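Can a robot do your chores yet? I went to find out

Nov 16, 2018

I have a basket of clean laundry in my hallway that has been there long enough to count as furniture, so when Rastden invited me over to see how its two-armed machines are getting on with housework, I was in the car pretty fast. The company has 52 people in an old shoe warehouse behind the bus depot (parking is terrible, bring quarters), and since July a good chunk of them have been working on a project called Jusance. The idea is simple enough to say: take the small jobs people do at home or in the back of a shop, and see which ones a pair of robot hands can manage.

The person running it is Yetunde Amadi, who used to manage a dry cleaner's and still can't pass a crooked shirt collar without fixing it. She keeps a list of 185 chores pinned up by the coffee machine. Wiping a counter is on there. So is pairing socks, bagging bread, hanging pants by the cuffs and dusting things that would rather not be touched. I asked how many were crossed off and she laughed and told me to count the pencil ticks as well as the ink ones. Ink means she'd let it happen in her own kitchen. There isn't much ink!

Cloth is the big headache. A mug is the same shape every time you pick it up, but a dishrag never is, and the hands have to find a corner, hold on to it and not drag half the table along. The team has logged 2,572 tries on cloth jobs alone. Amadi wants 100 clean runs in a row on any one chore before she'll call it done, and so far only counter wiping has made it. Folding a T-shirt got up into the thirties and then somebody brought in a shirt with a slippery lining.

Then there are the delicate jobs, the ones where you can't just press harder. I stood there longer than I meant to, holding my breath like it was a penalty kick — and I don't even like soccer.

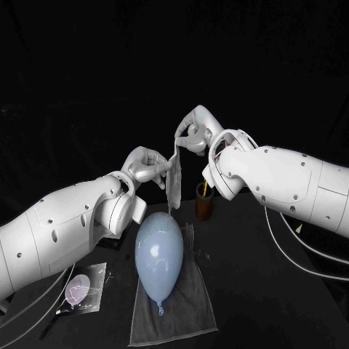

Two hands on the gray cloth, with the balloon on its towel just underneath.

Fultuvholm, the housewares chain, is paying for part of the work and would like help with shelf dusting and refolding towels that shoppers have pawed through. Its store in Ekwueme is down for a first tryout, after closing time, with a person standing by. Amadi wouldn't give me a date. She did say the towels worry her more than the shelves, and that she'd like the hands to be quicker before anyone pays to have them around.

So, can it do my laundry? No. Not this year, and my guess is not next year either. I'd trust it with the counters tomorrow. Rastden plans to open its doors again once the T-shirt run is finished, and I've already asked if I can bring the basket — Amadi said yes, as long as there are no fitted sheets in it.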